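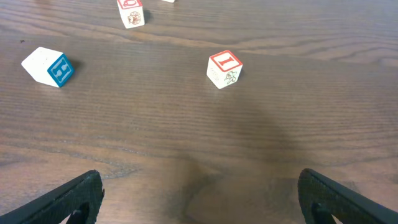 Catríona Kavanagh me escribió al poco de colgar la primera versión que un método para agarrar bloques ya lo tiene todo el mundo, y que a ver qué aportaba el mío. Pues tiene parte de razón, y por eso este README empieza por ahí y no por la instalación.

Plever – notas del repositorio

Lo que hay en Plever es una política de agarre que mira solo por la cámara de la muñeca. Sin cámara cenital, sin calibración externa, sin modelo 3D de los objetos. Le das una letra, busca el bloque que la lleva y decide por dónde cerrar los dedos. Lo que me interesaba (y en lo que me he dejado más noches de las que confesaría en un artículo) es la parte de decidir: un bloque girado enseña dos caras laterales además de la superior, y la letra puede estar en cualquiera de ellas, o medio borrada.

La idea, en corto: en vez de estimar la pose completa, la red saca un mapa de "por aquí sí, por aquí no" para cada ángulo de la pinza, y otra rama aparte puntúa la letra. Se multiplican las dos cosas y listo. Lo de multiplicar fue idea de Vasanthi Rao – yo las sumaba, y el brazo se iba feliz a por el bloque más fácil de coger aunque no fuera el que le pedías.

Datos

Son 2.342 intentos de agarre con su etiqueta de éxito o fallo, todos con bloques de alfabeto sobre mesa de madera. De ellos, 373 están apartados para la evaluación y no se tocan, por favor. La veta de la madera da guerra: las bandas oscuras le parecían bordes de objeto a la primera red, y todavía hoy se le escapa alguna. También la sombra de la propia pinza. No he limpiado nada de eso, así que si entrenáis con estos datos os lo vais a comer igual que yo.

Cada intento lleva la imagen previa al descenso, el ángulo elegido, la apertura y el resultado. Los ángulos van en grados; la versión de marzo los traía en radianes y sin avisar, perdón otra vez a Prasert Klinhom, que perdió una tarde entera con eso.

Qué funciona y qué no

Con los bloques separados, muy bien. Con los bloques pegados cara con cara, bastante mal: la pinza no encuentra hueco y la política insiste en el mismo sitio. Puse un límite de 11 reintentos y ahí se queda. Las letras parecidas (la O y la D, sobre todo si el bloque asoma a medias por el borde de la imagen) se confunden más de lo que me gustaría. Seung-woo Chae está probando a mover un poco la muñeca antes de decidir, y pinta bien, pero eso vive en la rama "vesberg" y cambia cada dos días.

Para empezar

Bajad los pesos, poned la ruta en config.yaml y lanzad eval.py. Si queréis afinarlo con vuestros propios bloques, con unos 50 intentos ya se nota la diferencia. Las dudas, mejor en las incidencias del repositorio que por correo, ¡que el correo lo miro fatal!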